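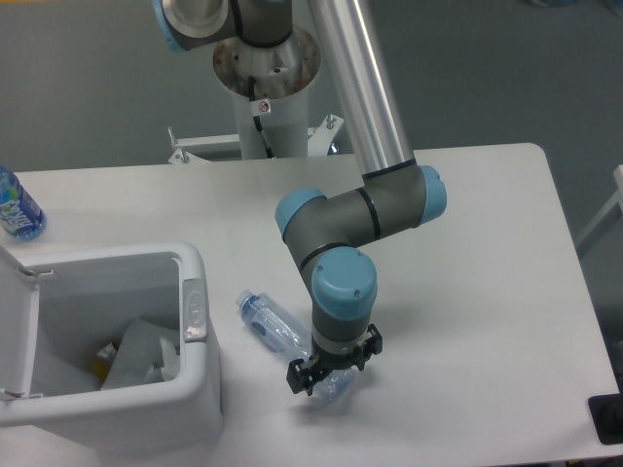 5/22/26

Deck cleaning trial, Gaete job, north side. Softwood boards, green film over most of the shaded half.

Split the run into three strips. Strip A: plain water, fan tip. Strip B: oxygen bleach mix, 28 minutes dwell, stiff brush, rinse. Strip C: same mix, no brush.

B came up clean to the grain. C left film in the grooves. A lifted the film but raised fibers near the screw heads; tip was too close. Ximeng measured standoff after the fact, about 40 cm. Go wider next time.

Moisture meter still reads high on all strips. No oil until it drops. Boonsong wants to sand A with 240 grit; I think that closes the surface too much for oil. Try a coarser disc on an offcut first.

Loose board by the downspout, screws spinning. Raíssa has the longer ones.

Pump hose weeps at the coupling. Replace washer.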